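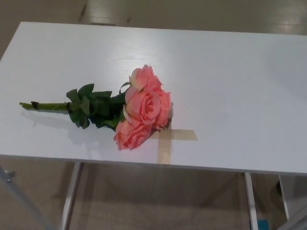

Artificial roses on a white table at the Lunier lab in Sternville, beside a cross of masking tape.

Print this story
E-mail this story

STERNVILLE - A robot arm here has spent a good part of the summer picking up the same artificial roses and putting them back down, and the people in charge of it say the results are better than they expected. The roses have not been asked.

The work comes from Lunier, a small research group that studies how machines learn to handle things that bend, snag or crush. In a report released in August, the group describes a training method it calls Ruta. The usual approach is to collect as many good demonstrations as possible and have the robot copy them. Ruta keeps the bad ones too, and marks the moment in each where the trouble began.

The group recorded 1,156 demonstrations with a person steering the arm. Around 1,000 were used for training and the rest were held back for checking. Plenty of them are failures by any ordinary standard: the stem twists, the blooms swing the wrong way, the whole bunch goes over the side. Under the old rules those recordings would have been thrown out, along with the afternoon it took to make them.

Flowers were picked because they are awkward. A box has corners and a mug has a handle, but a bunch of roses is mostly head, with a thin stem that gives a gripper very little to hold and leaves that get between the fingers and the thing they are supposed to be closing on. Grab too far back and the blooms droop. Grab too close and the robot is holding a salad.
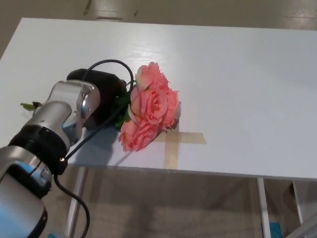
The job itself would not tax a florist. The arm has to take hold of the stem end, lift, and set the roses down with the blooms close to a tape mark. A try counts as good if the flowers land near the mark, facing the right way, and the gripper lets go without dragging them along behind it. That last part caused more grief than all the others, according to the report, which gives a full page to the subject of leaves.

Trained only on clean demonstrations, the arm tended to carry on with great confidence after a poor grasp, finishing the motion whether or not the flowers had come with it. With Ruta it more often stopped, opened up and tried again. The report calls this "early regret," a phrase that will be familiar to anyone who has bought a boat.

The improvement has limits, and the authors list them without much fuss. The method was tested on 6 kinds of artificial flower and 2 table heights, all in one room with the lights on. Real flowers were tried briefly and are discussed in a footnote, which mentions a broom. Tulips went well. Anything with thorns, plastic or otherwise, did not.

Virk, a company that makes packing equipment for greenhouses, has asked for a look at the software and plans a trial on its own line this winter. Lunier says it is happy to share the code but warns that the marking of failures is still done by hand, by a person watching one recording after another and pressing a key when things start to go wrong. Automating that step is next on the list.

In the meantime the arm is moving on to dried grasses, which the report describes as "a harder case." The room has been fitted with a second vacuum cleaner.

Print this story
E-mail this story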